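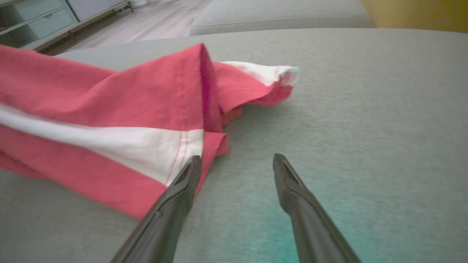 Red and white piece, pre-sort, on the grey upholstered seat.

Plorncombe Clothing Reuse Room — progress report to the Skundard Fund
2019-02-27
Second report under the current grant, covers everything since November

Apologies this is shorter on polish than the last one. Sorting season is on top of us and I am writing between loads. Numbers first, then what went well, then what didn't, then money.

Numbers

Bundles packed and sent out: 96. Target for the period was 150, so we're behind. Reasons further down.
Garments mended and put back on the rail: 200.
Folding tables bought: 2. Both in use every session.

What we've been doing

Intake, sort, mend, fold, pack. Same five steps as in the application but the order has shifted a bit. We used to fold everything at intake so it looked tidy on the shelf, then unfold it all again to check for holes and stains. Double handling. Now things stay crumpled until they've been looked at, and only get folded once, on the way to the bundle. Looks messier when you walk in. Much faster.

The upholstered seating has stayed in the room. Application said we'd clear it out for shelving — we didn't. Good height for laying out one piece at a time, and the pale grey shows up the colour of a garment well enough to catch fading. Faded reds are a good case. On the dark bench they all pass as fine, on the grey you see it straight away. Slightly faded is still OK for a bundle by our own rules, badly faded goes to rags.

Two-colour items are taking the most time. Anything with a white panel or stripe set into a coloured body gets checked along the join, both sides, before it goes further. Coloured thread on white shows up every loose stitch, so people notice it, and people hand it back. We've added a line to the sort card for this: "joins and hems". Pulled a lot of pieces over to mending that would of gone straight through last year.

Mending

Better than expected. Most jobs are hems, then side seams, then buttons. Zips we are still not doing, too slow. The thread order came in mostly white and navy and we ran out of red almost at once, so the red pieces sat in a tub for weeks. Reordered. Tub is nearly empty now.

The Rutemley evening group took on the whole backlog of children's trousers and cleared it, which is where a good chunk of the mended figure comes from.

Folding and packing

Wrote a one-page folding guide, it's taped to the wall by the door. Short version —

Shake out first. Smooth flat, front down.
Sleeves or straps in before anything else.
Fold to the width of the board, then in thirds.
Hem to the inside so the bundle edge is clean.

The board is a bit of offcut and cost nothing. Bundles are coming out the same size now and stack properly in the crates, which they did not before. Labels are still handwritten. The label printer in the original budget has not been bought, see below.

Where we fell short

The bundle target. Two things hit us. First, the room was closed longer than planned over the summer break while the floor was redone, and drying took longer than we were told. Second, donations came in very heavy on light clothing and almost nothing warm. A bundle needs a warm layer under our own rules so we had half-made bundles waiting on jumpers. We have put out a call through the Thepsuriya laundrette, who let us leave a crate by their counter, and the warm stuff is starting to trickle in. I expect most of the gap to close next period but would rather not promise a number here.

Also the sizing. We get a lot of things with the tag cut out or washed blank, and guessing by eye was going wrong too often. Now measuring across the chest against a tape stuck to the folding table. Bit slow, works.

Storage is tight again. The shelving under the window is full and crates are going two deep, so the back row gets forgotten. Want to switch to marking crates on the short end so you can read them without dragging the front ones out. Cheap fix, just needs an afternoon.

Money

Spend is under budget. Tables, thread, needles, crates and the tape are all bought. Label printer not bought. We would like to move that line across to shelving brackets and a second steam iron, as the one we have spits and is marking the lighter fabrics. Could you confirm by email if that's alright or whether a variation form is needed? Receipts are in the seperate folder, in date order, except for one thread receipt that's faded but still readable if you tilt it.

Next period

Finish the half-made bundles before starting new ones.
Second iron, if approved.
Crate marking.
Redo the sort card so joins and hems sits at the top, people are skipping it at the bottom.
Get the mending tub down to one session's work and keep it there.

Happy to show anyone from the Fund around. Mornings are best, the light is good on the sorting side and there's normally a load half done so you can see how it runs. Please give us a day's notice so there's somewhere to sit.

Coordinator, Plorncombe Clothing Reuse Room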